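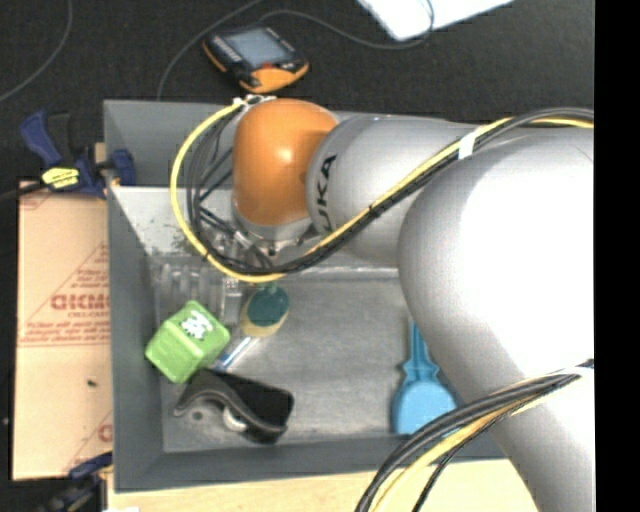
Reading time: 5 min

Sorting and storing small household items in shared student flats

Project report by Lina Najjar, Druvurier House, Jalirbridge
March 21, 2022

1. Background

In most shared flats there is one place where small things end up. It may be a drawer, a shelf by the door or a box under the sink. In our building it is usually a deep bin or crate, because the flats have few drawers and the ones they have are narrow. People put things in when they tidy the kitchen before an inspection and then can't find them afterwards. They buy the thing again, and the second one goes into the same bin.

I wanted to find out what is kept in these bins, how long it takes to find something in them, and whether a simple change to the way they are filled makes a difference. The project was done for the module on everyday design and took up most of the time between November and the end of the spring term.

2. What other people have written

There is a lot of advice about tidying but much of it is written for families with a whole house. It tells you to give each thing its own place. In a flat with five people and one cupboard this does not work very well, as each person has a different idea of where the place is. I found two older student reports in the department library. One was on recycling in halls and the other on kitchen storage for wheelchair users. The second was the more useful of the two. It made the point that a deep container is only good for things you can recognise from the top, and that anything flat or clear tends to sink out of notice. I used this idea when planning my own tests.

3. Method

The work had three parts.

First I asked residents to fill in a short form about where they kept small items. I put forms under the doors and got 53 back. Some were only half filled in, and I used the answers that could be read.

Then I visited 22 flats and wrote down what kind of things were in the shared bin. I did not write down who owned them. I asked before opening anything, and two flats said no and were replaced with others on the same floor.

Last, I set up a finding test in the common room. I used a Holst storage crate, the deep one, and filled it with things lent by residents. Each person was told the name of one item and had to find it with one hand. I timed this with a phone. The crate was then emptied and filled again in the same order for the next person. The test was run in three ways:

Mixed: everything put in with no order.
Layered: large things at the bottom, small things on top.
Divided: two pieces of cardboard set across the crate to make three sections.

4. Results

4.1 What was in the bins

The most common things were spare sponges, batteries, tape, plastic lids, bottle openers, candles and packs of cloths. Clear plastic was in nearly every bin. This was mostly lids without boxes, but also empty packaging which people had kept in case it was useful. When I asked what it was for, most people were not sure. A few flats had tools that came with flat-pack furniture, mainly from the Futura desks that are in all the bedrooms.

Hardly any bin was full. Before starting I thought the problem would be too many things. In many flats there was only a small number of things lying on the bottom, and residents still said it was hard to find what they wanted. The bins were deep, the kitchens are badly lit, and people didn't want to bend down and look properly.

4.2 The form

The question "Have you bought something this term that you later found you already had?" was answered yes by more than half. Batteries and tape were named most often. The question about whose job it is to tidy the bin was left blank on a large part of the forms. On one form the answer was "Flat 9", and we do not have a Flat 9.

4.3 The finding test

I ran 100 trials in total. The mixed crate was the slowest, as expected. The layered crate was better for small things and worse for large ones, as people had to lift the top things out and then had nowhere to put them. The divided crate was quickest for nearly everybody once they had used it a few times. On the first go it was no better than the mixed one, because they did not know which section to look in.

Clear items were slow in all three versions. Several people moved a clear lid out of the way while they were looking for it. Against grey plastic a clear lid has almost no outline, and the ridges only show when light falls on them from the side. I tried putting a sheet of dark blue paper in the bottom of the crate for the last few trials and this helped, but I did not do enough of them to put in the results table.

Soft things such as cloths caused a different problem. They spread out and covered what was under them. Rolling them up with an elastic band solved it.

5. Problems with the project

The people who took part were mostly my neighbours, and some had already seen the crate being filled. The order of the tests was also not changed as often as it should have been, so part of the improvement with the divided crate may be practice. The cardboard got bent and had to be replaced twice. I would use thin board next time, cut a little wider than the crate so that it holds by itself.

The common room is much brighter than the kitchens. Times in a real kitchen would probably be longer.

6. Suggestions for the flats

Use a shallow box for small things and keep the deep bin for large ones.
If there is only a deep bin, put in at least one divider.
Keep lids on their boxes. Lids with no box can go to recycling.
Line the bottom with dark paper.
Roll cloths and bags.
Write the contents on a card taped to the front. The card needs changing when the contents do, and in the two flats that tried it this was forgotten after a couple of weeks.

7. Further work

I would like to repeat the finding test in the kitchens themselves, with the lights as they are, and to follow a few flats for a whole term with the divided crate. The dark lining should be tested properly with clear items. The crate and the spare cardboard are in the store room next to the laundry and can be borrowed by next year's group. The forms are in the green folder, sorted by floor, except for the ones with no flat number, which are at the back.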